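**Rapport d'avancement – fonds Skollach, édition des sonates pour violon et basse continue**
26/03/2024

La transcription du fonds est achevée pour les deux premiers recueils, soit 1020 mesures collationnées sur la copie de Prirkov. Les articulations ont été relevées séparément, source par source, sans harmonisation entre les parties. Le chiffrage de la basse reste lacunaire dans les mouvements lents du second recueil ; les compléments éditoriaux figurent entre crochets.

L'accord de travail a été fixé à 415 Hz, tempérament mésotonique modifié. Le clavecin de l'atelier Yook a été réglé en conséquence avant les séances de lecture.

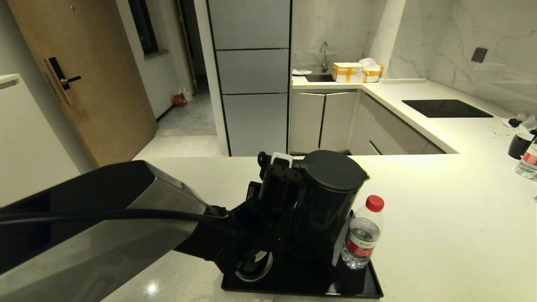
Selon Tonder, les coups d'archet notés dans la copie relèvent d'une main postérieure et ne devraient pas passer dans le texte principal. La remarque a été retenue : ces signes sont reportés dans l'apparat critique, avec mention de l'encre et du feuillet.

Quatre sonates ont été lues intégralement avec violoncelle et clavecin. Les tournes de la partie séparée de violon sont à revoir dans deux d'entre elles.

Dépenses engagées sur la période : 1292 euros (reproductions, accord, location de salle). Le solde couvre la gravure du premier recueil. La remise du matériel d'exécution complet reste prévue en décembre.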